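March, a little after nine at night

Up at 5:30. Frost on the windshield but none on the grass, so I waited with the grafting and did indoor things first. Coffee, oatmeal, two phone calls. Waited until it got light enough to see the far trees. Then I put on my boots. 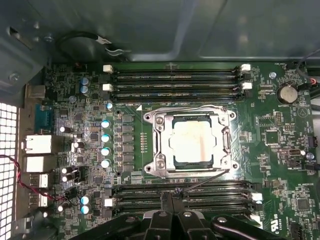
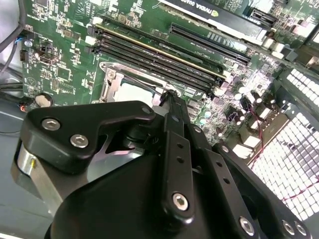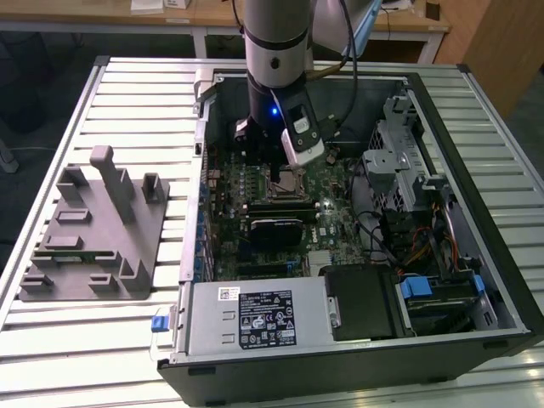
The upper rows

Drove up to Brukberg with the ladder on the roof. The road is bad again past the second bridge. Somebody put gravel in the worst hole and the gravel has all moved into the next hole.

Alois Hubmann was already there with his saw. He had started on the big pear by the gate, which I had asked him to leave until I could look at it. It is fine. He took off the dead limb on the north side and one live one I would have kept, and left a clean collar on both. I said I would have kept the live one. He said it was crossing. It was crossing a little.

We did the top two rows before ten. These are the old apples, the ones Burgi Hofstetter's father planted, and they have not had a proper pruning in a long time. The water sprouts are as thick as my thumb in places. I took out maybe a quarter of what should come out. If I do more than that they will throw up a whole forest by July, as they did on the tree by the shed two years ago. I wrote down each tree as I finished it, with what I cut and what I left for next year. My notes from last March were no use at all. I had written "tree by wall, better now" and there is a wall on three sides.

Canker on number 4 again, same side as last year, lower down. I cut back to clean wood and wiped the saw with alcohol before going on. Alois does not wipe his saw. I have brought it up before and I brought it up again, and he borrowed my rag and did it twice and then forgot. I moved him over to the plums.

Moss on nearly everything in the second row. I used to scrape it off. Now I leave it alone unless it is covering something I need to see.

Scion wood

The scions had been in the cellar since January, wrapped in damp newspaper inside a bread bag. I opened them on the tailgate. Most were good. The bark was green under the thumbnail and the buds were tight. The ones from the Skokano tree had mold on the cut ends, a gray fuzz, and two of them had dried out completely where the bag had a hole in it. I trimmed the ends back until the wood looked right and was left with 3 good pieces. I had hoped for more. That tree is old and there is no other one I know of, and the label on it is only what Burgi's family called it. I have looked for Skokano in both of my apple books and in the long list that Heidrun Lanz sent me, and it is not in any of them. It may be a common variety that picked up a local name. The fruit is flat, yellow with a rough patch at the stem, keeps until February and cooks down dry. Heidrun Lanz thinks it is a kind of reinette. Heidrun Pfister thinks Heidrun Lanz says that about every apple with a rough patch.

I should have cut twice as much wood in January. It was snowing sideways and I wanted to go home. Next winter I will cut more and give half to somebody else to store, in a different cellar.

Grafting

Heidrun Pfister came at eleven with the rootstocks in a bucket of wet sawdust and her good knife. She has the hands for it. She makes the long cut in one pull and it comes out flat as a ruler. Mine have a dip in the middle and I have to go back over them, and every time I go back over them they get shorter.

We did whip and tongue on everything that matched in thickness, and a cleft on the two stocks that were too fat. She did the Skokano pieces. I did not want to be the one to do them. I held the tape and handed her things.

Order of work, so I remember it next year:

Cut the stock first and keep the scion in the wet cloth until the stock is ready.
Cut the tongue shallower than feels right.
Match the bark on one side if it will not match on both.
Wrap from the bottom, pull the tape until it goes thin, tie off above the join.
Dab of wax on the tip.
Label before starting the next one.

We broke the last rule once, at the change between the russet and the cooking apple, and now there is one tree in the row that could be either. I put a blank label on it. We will know in four or five years.

I cut my thumb on the second cleft graft. Not deep. Heidrun wrapped it in grafting tape, which holds better than any bandage I have in the house. It is still on.

Lunch

Ate in the shed with the door open. Burgi came up with soup in the big pot and stayed to look at her father's trees. She is not pleased with how much is gone from the pear. I did not say who had done it. Alois said it. They discussed it for a while and then they talked about the road, on which they agree completely.

She told me something I had not heard before, that the bottom corner was a hop yard when she was small and the wires were taken down the year she started school. That would explain the stumps of posts I keep hitting with the mower. She thinks there is a photograph. I asked her to look for it. I would also like to know whether the spring in that corner ran all year in those days, as it now stops in August and the two quinces suffer for it.

Fuseini Baidoo drove over from Mukesum with the sacks of wood chips, and brought his boy Dauda, who is nine and wanted to do the waxing. He waxed very thoroughly. Some of the grafts have wax well down the stem and so does the tailgate. Fuseini looked at the wet corner and walked it twice and thinks the old drain is blocked where it goes under the track. He put a long hazel rod in and it stopped well short of the other side. He will bring his rods next time, the real ones, and we will try it before I pay for anybody with a digger.

He also told me what he does for his own young trees against deer, which is a ring of brush from the prunings, stacked loosely and wide enough that they don't like to step into it. It costs nothing and we have more brush than we can burn. I am going to try it on the lower row and keep the wire for the upper one, and see which has leaves in June.

Afternoon

Chips around the new trees, kept back a hand's width from the trunks. Dauda did the rings and did them well once I had laid out a stick for him to measure with.

Wind came up at two and we stopped grafting. The last of the rootstocks went back in the sawdust. 4 left over, all of the smaller kind. Heidrun took them home and will heel them in by her compost. If the Skokano grafts fail I will want them for next year, so I asked her not to give them away, and she said she would not, and then asked whether she could give one away.

Raked the brush into two heaps. Found a wren's nest in the ivy on the wall, an old one, and left the ivy on that stretch. Found my pruning saw from last year, under the plum, with the handle gone soft and the blade orange. I had blamed Alois for that saw. I told him so and he was decent about it.

Paid the invoice for the tree tape and stakes, number 3713, before I could lose it. The stakes are a little thinner than the last lot. I will use two to a tree on the slope.

To do

Order labels, the metal ones. The pencil on the plastic ones was gone by fall.
Ask Burgi for the hop yard photograph.
Sharpen both knives. Ask Heidrun to show me how again.
Call about the gravel.
Second look at the canker on number 4 in May.
Write back to Heidrun Lanz about the reinette and send her the drawing of the fruit cut in half.
New bread bags, without holes.
Drain rods, Fuseini, first dry week.

Evening

Home at five-thirty. Bath. My shoulders hurt from the ladder work and my thumb hurts when I hold the pencil. Fried potatoes and an egg, and the end of Burgi's soup from the jar she gave me.

I went through the tree notes at the kitchen table and copied them out clean while I could still read them. The second row is missing a tree. I have notes for the one before it and the one after it. Either I skipped it or I wrote it up as its neighbor. I will have to go up and look, and I might as well take the wire with me when I go.

Radio says light frost again toward morning and then rain from the west. Rain would be good for the chips. The grafts should not mind either one at this stage, with the buds still closed. I put the leftover tape and the wax in the drawer with the string. The knife is on the windowsill drying.

Heidrun Pfister called at eight. She has already heeled in the rootstocks and has given one away.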